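Flenenum Board Notes: README

Last updated Jan 18, 2024
Maintainer: Wafula Kioko

What this is

Flenenum is a small collection of material about short handwritten messages on whiteboards. It covers the boards themselves, the markers, the handwriting, the surfaces the boards rest on, and what happens to a board after it has been written on and wiped many times. The collection holds 153 entries. Each entry is a text note, and most have one or more photos to go with it.

The notes started as a side file to a longer piece on practice rooms, where small boards are used for reminders next to music stands. The side file got longer than the piece, so it was split off and given its own folder.

What is in the folder

entries/ holds the text notes, one file per board session
photos/ holds the photos, named to match the entry
phrases.txt lists the phrases to be written
surfaces.txt describes the tables, floors and walls used
changes.txt is the change log

There are 36 phrases in phrases.txt. They are short, two to five words, and were picked to fit on one line of a small board. Most are the sort of thing a music teacher or a coach would leave for someone: a few words of encouragement, a reminder about posture or tempo, a note to rest. Punctuation is left off. Capital letters are used only for the first word.

What an entry records

Every entry has the same fields, in the same order. Leave a field blank if you do not know the answer. Do not guess from a different entry.

phrase: the full text that was meant to be written
written: the text as it stands on the board, including unfinished words
color: marker color
frame: frame material and color, if the board has one
position: flat, leaning, on a stand, or hung
surface: what the board rests on
nearby: other objects close to the board
wear: smudges, ghosting, scratches
notes: anything else

The "written" field is the one people get wrong most often. If the board has half a word on it, enter half a word. The full phrase already has its own field, and filling in the missing letters makes the two fields useless for comparison. Spelling mistakes are also kept as they are.

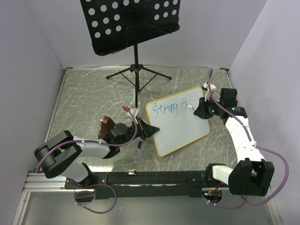
For boards that are lying flat, the angle matters more than it would for a board on a wall. A flat board is easy to turn, and the line of writing may follow the board's edge or drift away from it. Put the angle in "notes" in plain words: square to the room, turned a little, turned a lot. We tried measuring it in degrees for the first 8 entries and gave up. The numbers depended too much on where the photo was taken from, and two people measuring the same board did not agree.

A partial line such as "Strong th" in blue marker is entered exactly like that, capital S included. A light wooden frame with rounded corners goes under "frame" as "light wood, rounded corners." A black music stand with a perforated desk goes under "nearby," even when the board is on the floor in front of it and the stand is holding nothing to do with the writing. Faint gray smudges go under "wear." A gray floor panel with white scuffs goes under "surface." Do not put floor scuffs under "wear," which is for the board only.

Handwriting terms

We use a short list of words for letter shapes so that the notes can be searched.

even: letters are close to the same height and spacing
uneven: height or spacing changes along the line
thin: the stroke is narrow for the marker used
heavy: the stroke is wide, or has been gone over twice
hooked: a small curl or hook at the start or end of a letter
trailing: the last letters thin out or stop before the word is done

More than one word can apply. Put them in alphabetical order, separated by commas. If none of them fits, write a sentence in "notes" instead of making up a new term. New terms are added only in changes.txt, with the entry that needed them.

Surfaces

surfaces.txt has 3 groups: soft, hard smooth, and hard patterned. Scratched panels with a stone-like or marble-like pattern go in the third group even if they are not stone. We do not record the material unless it was written down at the time. "Gray, marble-like" is enough.

Wall color is optional. It helps when two entries have similar boards and you need to tell the rooms apart. Use ordinary color words. Pale purple, lavender and off-white have all been used for the same wall under different lamps, so do not treat a color difference alone as proof of a different room.

Known problems

The early entries use "pen" and "marker" for the same thing. These have not been cleaned up.

Tall objects are often only partly inside a photo. Music stands are the usual case. Heights should not be estimated from the photos.

Gray smudges can be old ink, dust or shadow. Older entries call all of them "old ink," which is too strong. Newer entries say "gray smudge" and leave it there.

Some phrases were written many more times than others. Anyone counting letters or words should check phrases.txt first and weight the results.

Related folders

Shirima is the sister folder for chalk and slate. It uses the same fields except that "color" is split in two, one for the chalk and one for the board. Rendik holds the practice room notes that this collection came out of. The Clekirholm folder is closed and kept only for reading. Its entry numbers do not match ours, so please do not copy them across.

Adding an entry

Copy blank.txt from the top of the entries folder and rename it with the next free number. Fill in the fields, add the photos, and put one line in changes.txt saying what was added. Corrections to old entries are welcome. Keep the old wording in "notes" with the word "was" in front of it so the change can be followed.

The next check of the full set is planned for April. Questions about a single entry should go to Wafula Kioko, with the entry number in the subject line.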